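Re: [furniture-finish] Zimska lift-top table, drawer side splitting
Date: Jul 31, 2021

On the list it was written:

> I have the Zimska lift-top coffee table in the walnut finish, bought
> new in March. The lift part works but the left side comes up slower
> than the right and the top sits a little crooked when it is all the
> way up. Also the side of the storage drawer has started to split at
> the front corner where it meets the drawer face. The store says the
> drawer is not covered because it is "wear." Before I take it apart I
> would like to know if the lift can be adjusted or if I need a new
> one. And is the split worth gluing, or should I make a new side?
> I am also trying to decide if the matching end tables are worth
> buying or if they will give me the same trouble.

The lift can be adjusted. I have the same table in the lighter finish and mine came up crooked from the first day.

There are two arms on each side and a gas strut on each side. The struts are marked on the barrel, and the first thing to do is read both and see that they match. Mine did. If yours don't, stop there and ask Zimska for the right one, and no adjusting will help until you have it. If they match, the trouble is most likely in the bracket that holds the arms to the inside of the case. The screw holes in that bracket are slots, so it can move up and down a little. Raise the top, have someone hold it or prop it with a block, loosen the bracket screws on the slow side a half turn, and push the bracket up until the top looks level. Then snug the screws and try it. It took me three tries. Do not take the screws all the way out while the top is up.

The instruction sheet that came with mine had the bracket upside down in the drawing for step 10. If you put the table together from that sheet, check that the long end of the bracket is toward the floor on both sides. A bracket on backward will still bolt up and the table will still open, but it will open about the way you describe.

On the drawer, I would glue it. The sides on mine are solid wood, thin, with the grain running front to back, and the drawer face is held by two screws that go in close to the end. When somebody pulls the drawer by one corner the screw acts like a wedge. Take the face off, work yellow glue into the split with a thin knife or a piece of dental floss, and clamp it overnight with wax paper under the clamp pads. When you put the face back, drill the holes out a size larger so the screws pass through the side without biting. I also added a small corner block inside. It can't be seen unless you take the drawer out.

If the split runs back farther than the length of your hand, then make a new side. Any half inch stock will do. The groove for the bottom is the only fussy part.
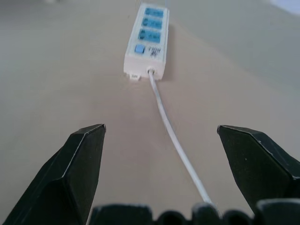
The matching end tables are a different matter. They have no lift and no gas struts, so you won't have the same trouble, but there are two versions and the stores do not tell them apart very well. Model 2975 is the plain one with a shelf, and model 3820 has a drawer and a cutout in the back for cords. The cutout is a good idea but it is small. If you plan to run a power strip inside, something long and white with three sockets in a row and the cord coming out of the end, measure the plug on the cord before you buy. A flat plug will go through and a big square one will not, and then you are left opening up the hole with a rasp, and the back panel is veneer over fiberboard and chips easily. Put tape on both faces first if you do it.

I would also look at the height. The 3820 is 21 inches tall, which is fine next to a low sofa. My sofa is the Rulluvell with the high arms and the table looks short beside it. I ended up putting it in the bedroom, where it works well.

As for the finish, the walnut on the end tables did not match the walnut on the coffee table in the store where I looked. The coffee table was redder. I don't know if this is true of all of them or just that batch. If it matters to you, pull the small drawer from your coffee table and carry it to the store. I did this with the lighter finish and those matched.

One more thing on the lift. Somebody on this list last year suggested oiling the pivots with spray lubricant. I tried it and got a dark line along the inside of the case that I had to clean off with mineral spirits. A little paste wax on the washers is enough, put on with a toothpick. If the arms still squeak, the washers are probably worn flat, and Wulis sells nylon ones that fit. I have not needed to replace the struts, but Rashidi lists a pair that looks the same length and has the same end fittings. I can't say if the force is the same, so compare the markings before ordering.

If you do get the bracket moved, please post which way you had to go. Mine was the left side too, and I would like to know if they all come that way.

- G.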